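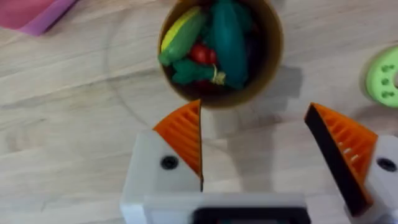 Slide 3 – what changed on the Brunet line. Before: 16 packers, all picking by hand. Now same crew, diffrent jobs. Mostly sorting out what the arm can't. Mixed tubs are the hard part – toy tomato wedged in between a cucumber and something bigger, what do you grab first? People just know. Ask them, they'll tell you.

Slow down here. Clurkirent shift, 1,547 tubs, wrists hurt less, but more standing and waitng. Say both.

Then pay grades – skip if short on time. Questions.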